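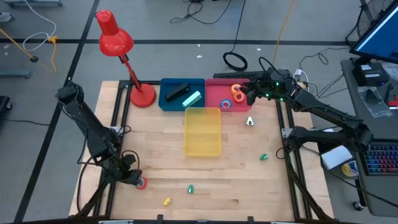 # Distwood

Family trees of the people who acted, sang, fell off things and occasionally got paid at the Flandeck Playhouse, in a form a computer can read and a cousin can argue with.

The data covers almost 1,000 people from 40 families. Most of them never set foot on a stage. They are the parents, grandparents and further-back ancestors of those who did, and they had sensible occupations such as cooper, laundress and "own means".

Compiled and maintained by Renu Nautiyal. Last full rebuild: 4 January 2024.

## What's in the repository

| Path | Contents |
|---|---|
| `people.csv` | one row per person |
| `unions.csv` | one row per marriage, or arrangement resembling one |
| `parents.csv` | links from child to parent, with a confidence code |
| `sources.csv` | what each claim rests on |
| `stage_names.csv` | who was calling themselves what, and when |
| `notes/` | one Markdown file per family, of wildly varying length |
| `indar/` | the script that turns the CSVs into GEDCOM |
| `negi/` | the checker that tells you what you broke |

The CSVs are the real thing. Any GEDCOM file you find lying about was generated by Indar and will be overwritten the next time somebody runs it, including any corrections you lovingly made by hand. I have done this to myself.

## Who counts

A performer gets in if their name appears on a Flandeck programme, bill or wages sheet in a speaking, singing or dancing part. Musicians in the pit are in. Stage crew are in if they were ever pushed on to carry a spear, and a surprising number were.

From each performer I go back as far as the records allow, up to 6 generations. I stop there even when more is known. One family had a printed pedigree running cheerfully back to a Norman knight, and I did not want to be the person who typed it in.

Siblings of performers are included. Siblings of ancestors are included only where they raised one of the children, left somebody money, or are needed to tell two people of the same name apart. Descendants are left out unless they performed too.

## Columns in `people.csv`

- `id` – the letter P and a number. Ids are never reused. Gaps are people who turned out to be other people.
- `name_birth` – as registered or baptised, spelling untouched.
- `name_usual` – what they answered to.
- `birth`, `death` – year, or year and month, or a full date. Use `~` for an estimate and leave the cell blank if you have no idea. Do not put "unknown", "n/k", "?" or "see Auntie's letter".
- `place_birth`, `place_death` – parish or town first, then county, then country.
- `performer` – `y` or `n`.
- `living` – `y`, `n` or `u`. Anything other than `n` is stripped out before release.
- `occupation` – in the words of the source. Separate several with a semicolon.
- `note` – short. If it wants to be long it belongs in `notes/`.

There is no column for ethnicity or religion. I get asked for both. Birthplaces and the kind of register a baptism came from are already in the data, and readers can draw their own conclusions without me issuing everyone with percentages.

## Spelling, and slashes

Old clerks wrote down what they heard, and performers' families seem to have mumbled. Where two sources give different forenames or surnames for what I take to be the same person, both are kept and split with a slash, like this:

```
id,name_birth,name_usual,birth,performer
P0006,Hester/Esther Pruett,Hetty Pruett,~1840,n
```

The first form is the one in the earliest source. It isn't my favourite, or the correct one, or a verdict. Please don't tidy these. Each slash is a small record of a disagreement between two people who have been dead a long time, and they can't be reached for comment.

## Stage names

`stage_names.csv` exists because performers lie. They lie about their ages too, but that goes in `sources.csv`.

Each row ties a person to a name on a bill, with the first and last season I have seen it used. One person can hold several names. Worse, one name can be held by several people: the company owned a few good ones and handed them to whoever turned up that season. "Signor Baldini" covers three men and, for one pantomime, somebody's wife.

If you are matching against another dataset, match on `id` through this table. Do not match on `name_usual`. You will marry a man to his understudy.

## Confidence codes

Every link in `parents.csv` carries one of these:

- `A` – a birth or baptism record names the parent, and nothing contradicts it.
- `B` – no direct record, but several sources lean the same way.
- `C` – one weak source, or a strong one with something odd about it.
- `F` – family story. Kept for interest and left out of GEDCOM by default.

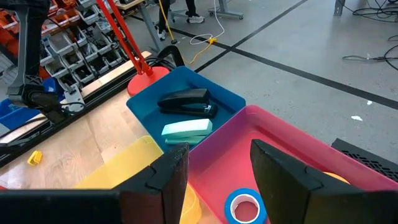

The gap between `B` and `C` is a matter of judgement, and the judgement is mine, usually exercised in the evening. Where I have wavered I say so in the family's notes file. A good many `C` links deserve promotion if somebody would only order the certificate.

Family stories follow a pattern. There is a ruined lord, a pregnant housemaid and a fire that destroyed the papers. I have recorded eleven-odd versions of the fire and yet to find a single scorched page. They stay in as `F`, partly out of affection and partly in case one of them is true.

## Using Indar

You need a recent Python and nothing else.

```
python indar/build.py --out distwood.ged
python indar/build.py --family pruett --out pruett.ged
python indar/build.py --min-confidence B --out cautious.ged
python indar/build.py --with-stories --out christmas.ged
```

Slashed names come out as a primary name plus an alternate. Some desktop programs show only the first. Others show both, stuck together, and sort the result under a letter nobody expected. I've stopped trying to please all of them.

Adoptive and step-parents are exported with the proper tag, which plenty of websites ignore on import. If a child appears to have acquired an extra father overnight, check there first.

## Using Negi

Run it before you send me anything:

```
python negi/check.py
```

It complains about:

- ids that don't exist
- mothers younger than their children
- people buried before they died
- marriages with the same person on both sides
- parent links with no source
- anyone over 110, in a tone I may soften one day

A warning is only a warning. Two of the burials really are recorded before the deaths, and the fault is the registrar's. To silence a warning you have looked into, add the id to `negi/known_oddities.txt` with a few words saying what you found. "It's fine" isn't what you found.

## Known problems

- The wages sheets run out abruptly in the middle of a season. Anyone whose whole career fell after that depends on programmes alone, and programmes are where the stage names live.
- Women who left the company to marry are followed less well than men who left it to drink. The second group made the newspapers.
- Children listed as "and infant" on a bill have been matched to real infants only where there was one candidate.
- Irish-born ancestors stop early. I know why, and so does anyone who has tried.
- Occupations haven't been standardised. There are "comedian", "comic", "comedian and grocer" and one plain "comedian?", with the question mark supplied by the enumerator.
- Place names follow the source, so a town may sit in one county for a grandmother and another for her grandson without anybody having moved.

## Living people

They aren't in the released files. The working copy keeps a few so that trees join up, and it isn't public. If you find yourself here and would prefer not to be, write to me and you will be gone by the next build. You don't have to say why.

I'll also hold back a cause of death or an asylum record for someone recent enough to be remembered by a child or grandchild. The row stays and the note goes.

## Corrections

Open an issue, or send a patch against the CSVs. Tell me the person's `id`, what you think is wrong, and what you are looking at when you say so. A photograph of a certificate is lovely. A link to somebody else's online tree is less lovely, particularly when that tree was copied from an early draft of this one, mistakes and all. There is a misread "Jas." in circulation that I planted by accident, and it has been sent back to me twice as independent proof.

I go through corrections in batches. The next batch is due in April, and the Baldinis are first in the queue.

## Licence and credit

Data and notes: CC BY 4.0. Scripts: MIT.

Please cite as:

```
Nautiyal, Renu. Distwood: family trees of the Flandeck Playhouse company.
```

If you reuse the parent links, carry the confidence codes along with them. A `C` with its letter removed looks exactly like an `A`.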